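News > Hardware > Refurbishing

Jullberg drops the four-year rule for office desktops

5/15/25

Jullberg, the refurbisher based in Alta, will stop grading used desktop computers by age from October. Machines will be accepted or refused on test results alone, under a scheme the company calls Bilside.

Until now any desktop more than four years old went straight to parts recovery. Under Bilside each unit gets a memory test, a drive health reading and a sustained processor load lasting 13 hours. Units that pass are sold with a one-year warranty. Units that fail on a single replaceable part are repaired once and tested again; a second failure sends them to parts. 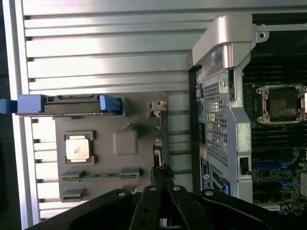
Does a processor wear out with ordinary office use?

Very rarely. Fans, power supplies and mechanical drives fail well before it does, and most faults put down to an ageing processor are traced to dried thermal paste or a blocked heatsink.

The change follows a trial on 775 desktops returned from leases. According to the company, about 200 of them would have been scrapped under the old rule and were resold instead. It has not published failure rates for the resold units, and says it will do so once the first warranties have run out.

Sverre Engebretsen, who runs testing at Jullberg, said the load test was the hardest part to settle. Shorter runs missed power supplies that sagged only when fully warm -- a fault that buyers usually report as random restarts. Longer runs found very little more and held up the benches.

Drives are treated separately. Any mechanical drive is removed and replaced with a solid-state one, whatever its reading. Solid-state drives are kept if they report less than half their rated wear, and are erased before sale.

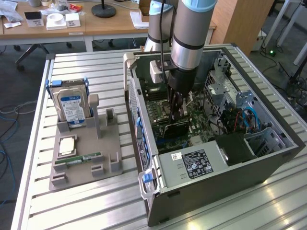
Pavliuk would prefer to see the full test log supplied with every machine, on the grounds that a bare pass mark tells a buyer nothing about how near the limit a unit came. Jullberg says a summary sheet will be included and the log sent on request.

Prices have not been set. Laptops stay under the existing rule, as battery testing is handled on a different line.

Comments (3)

tornek: Does "repaired once" include a fan swap? A noisy fan is hardly a fault.

M. Hale: Bought two of their older towers for our office. Both fine, although one came with the wrong power lead.

gridline: Failure rates after the warranty ends is a long wait. Quarterly figures would be more use -- even rough ones.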